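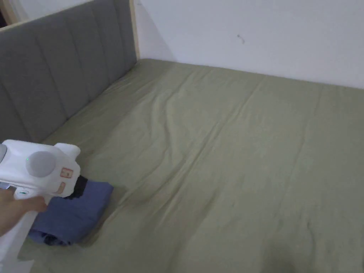

# Laltaver Bed-Surface Laundry Set

Data card and README. Set name in file listings: laltaver-bed. Companion to the Galport drawer set and the Eder shelf set.

## Summary

The Laltaver set covers the folding of small household laundry on a made bed. It holds 409 folding sequences with written fold notes, a garment list and a bedding list. The subject is the cloth: how a garment lies, where it creases, and what shape it has at each stage between spread out and folded.

A bed is a poor folding table in several respects. The surface gives under pressure, the sheet moves with the garment, and wrinkles in the sheet can be mistaken for the edge of a thin hem. Most laundry at home is folded on one anyway, and the set was put together with that in mind.

## Contents

- notes/ – one plain text file per sequence, fold steps in order
- garments.csv – garment type, color, size class, fabric weight
- bedding.csv – sheet color, sheet type, mattress firmness class
- stills/ – reference stills
- CHANGES – revision history

Stills are not sorted by time within a session. The order of the file names should not be read as the order of the folds.

## Surface

Only fitted sheets are used. Flat sheets were dropped after the first trials at Clinau, where they pulled loose at the corners and ended up folded in with the laundry.

Sheets are tucked by hand before a session and are not ironed. Creases in the sheet are part of the normal condition of the surface and are not annotated. Pillows, throws and top covers are removed so that the whole mattress can be used.

The bed may stand against a wall on one side. In that case the garment is placed far enough out that a sleeve can be laid open without touching the wall. Upholstered headboards with vertical channels are accepted, as are plain wooden ones. Metal rail headboards are listed as a separate class in bedding.csv.

Sheet colors are muted: sage green, gray, off-white, sand. Garments close to the sheet in tone are flagged low_contrast. A mid-blue shirt on a green sheet is not flagged. A khaki shirt on the same sheet is.

## Garments

T-shirts make up the largest class. The remainder is hand towels, pillowcases, children's trousers and tea towels. Socks and underwear are out of scope.

Short-sleeved T-shirts are recorded under the following states:

- spread – single outline, both sleeves open
- sleeve_in – at least one sleeve folded over or turned up
- half – body folded once, layered edge on one long side
- held – cloth gripped at one or more points while lying on the bed
- done – final rectangle

States can overlap. A shirt may be half and held at once, and both are entered. The field takes a list.
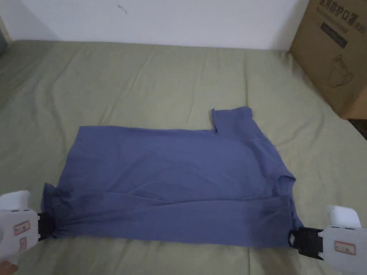

**Does the neckline have to face up before the first fold?**

The neckline can face either way. The column neck_side records which way it faces, and the fold notes are written so that they work from both.

## Fold notes

Notes use short steps in a fixed vocabulary: lay, smooth, turn, bring, match, press. "Smooth" means moving wrinkles outward to an edge. "Press" means pushing down without sliding. The difference matters on a soft mattress, where sliding drags the sheet along and puts new creases under the garment.

Sample note for a T-shirt:

1. Lay the shirt with the hem toward you.
2. Smooth from the neckline to the hem.
3. Bring the left side to the center, sleeve included.
4. Turn the sleeve back so that it stays inside the outline.
5. Repeat on the right.
6. Match hem to neckline. Press.

A bottom hem held at both corners should be kept straight but not stretched. Light jersey takes a wave along the hem if pulled, and the wave stays visible in the finished fold. Sequences in which this happened are kept and marked hem_wave.

## Size classes

Garment size is given as S, M or L by laid-flat width and does not follow the label in the collar. The final rectangle is checked against a card template, and a deviation of up to 2 cm on either side is entered as within tolerance. Larger deviations are entered in centimeters.

Fabric weight is entered as light, medium or heavy. It was judged by hand. A scale was considered and not used.

## Known problems

- Mattress firmness was classed by different people in the Laltaver and Clinau rooms. The two classings do not agree at the soft end.
- Roughly 20 notes for pillowcases have the "turn" step missing. The outline states are correct.
- The color column has "blue" for everything from pale to navy. A finer list is planned.
- Shadows near the side of the bed darken the sheet and can hide the lower edge of dark garments.
- Tea towels with fringes have no agreed edge definition. They are measured without the fringe.

## Use

The set is suited to work on garment outlines, fold states and the wording of fold instructions. It is not suited to estimating folding speed. Pauses were not removed, and some sequences were stopped halfway to straighten the sheet.

Requests for the full set are handled in batches, 500 notes or stills to a batch. Please state which garment classes are needed.

Last updated: August

Comments

**foldline:** Is hem_wave a yes/no field or a count? The README doesn't say and garments.csv doesn't have it.

**maintainer:** Yes/no, and it sits in the header of the note file. Will add a line.

**tt_marrow:** Measuring fringed towels without the fringe gives me rectangles that are short on two sides against the stills. Could you add a second width column?

**quietlinen:** Used the T-shirt notes on a foam mattress. Step 2 needed doing twice, otherwise fine.

Related

- Galport drawer set: folded items in shallow drawers
- Eder shelf set: stacked towels and bed linen
- Clinau trial notes: flat sheets and why they were dropped
- Size template for printing, S to L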